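Winska open house, the gripper bench

I almost skipped the upstairs room at the Winska open house because the line for coffee was right there and the line for the stairs was longer. Glad I didn't! The downstairs hall is all big machines behind fences, and you get 11 minutes at each before somebody waves you along. Upstairs you could stand as long as you liked, and I stood there until my feet hurt.

Room 4 is where they look after the hand-held grippers (the crew calls the model Lu, and everyone says it like a person's name). Roman Piątek runs the bench. He had a drawer of spare fingers, a set of tiny screwdrivers and a tray for screws that he would not let any of us lean over, which, fair enough.

His routine goes like this. Jaws open, wipe both fingers with a dry cloth, then close them very slowly on a strip of paper. If the paper slides out at one end, the fingers aren't meeting square, and he loosens the screws on one side, nudges it and tries again. He did that 2 times on the first unit before he was happy, humming the whole way through. 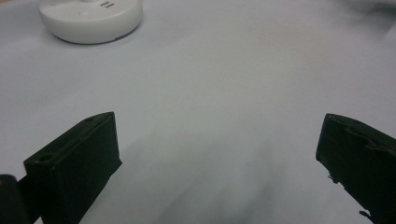 Worn finger pads are what he spends most of his time on. A pad can look fine from the top and be in rags along the inside, so he checks the inner faces first and only then bothers with the screws. The right finger is a good one to learn from, with that jagged inner edge and the little ragged bit sticking out near the bottom, while the left has a nice crisp edge all the way up. I asked if you could just trim a loose flap off with scissors and he made a face like I'd offered to cut his hair. His way is to peel the whole pad, clean the face underneath and put on a new one, even when most of the old one seems okay.

He keeps a notebook for every unit too, paper, with a pencil on a string. The one on the bench was up to entry 1322, and a lot of the entries just say "wiped, fine." Back in July they tried a pad material from Tilasix that gripped so well it wouldn't let go of plastic cups, and that got a full page with underlining.

After that I went down to see the Climitz oven line, which was loud and warm and mostly shut off for lunch. Parking is free behind the loading dock if you get there early, and the coffee was pretty good once I finally got some.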